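Re: [furniture-test] Leg socket play on stacking chairs

On Monday a list member wrote:

> We have 29 Pestness chairs back from a hall that loads them hard.
> Several rock on a flat floor. Is this the legs or the sockets,
> and do you test with the load centered or toward the back?

Sockets first. In the Boutros lot the legs measured straight and the play was all at the joint. Our cycle count to first audible click was 3,867 on the worst chair, with the load 40 mm behind center. A centered load hides the fault for much longer.

White tubular legs on white plastic, same general type as yours:

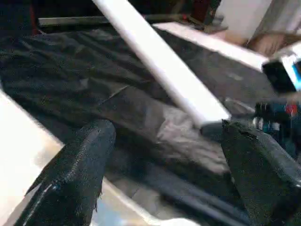
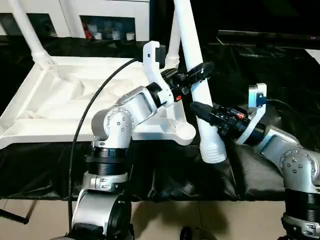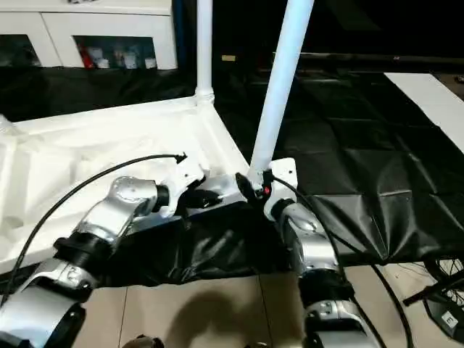
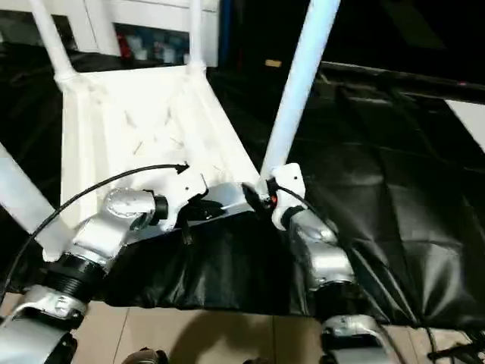

Procedure

1. Leave the chair at room temperature overnight.
2. Zero the dial gauge at the leg tip, push with a steady side load, and read.
3. Turn the gauge a quarter turn around the leg and repeat.
4. Log both readings – the larger one decides.
5. Recheck every 1,000 cycles.

Do not glue a loose leg before measuring it. Evico sells an oversize insert, but it needs a clean bore. The Ceko sheet from February gives a torque value for the older screw-in legs only, so ignore it for push-fit.

Contact list owner | Archive terms | Back to top

Comments (2)

benchnote: Does step 3 matter if the socket is round? Ours wear evenly.

lowstack: Ours wore oval, front to back. I would keep it.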